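kassafan
Just played the new Astton live album twice through. 8 tracks and the drums are huge! Best thing they've done, I reckon.

lowtuning
Really? Sounds flat to me — the first demo had more bite, and that was only 200 tapes. 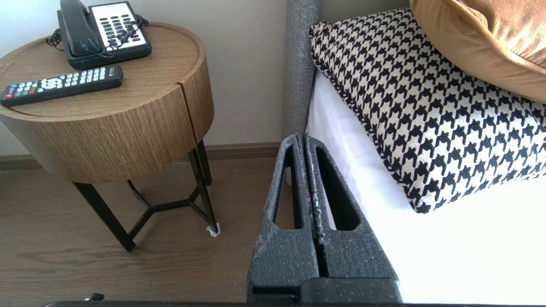 Edville, November

fuzzbox237
Writing this from the hotel, saw them last night. I'm with kassafan, the new songs are miles better on stage (my ears are still ringing).

lowtuning
On stage, maybe. I still want the old singer back.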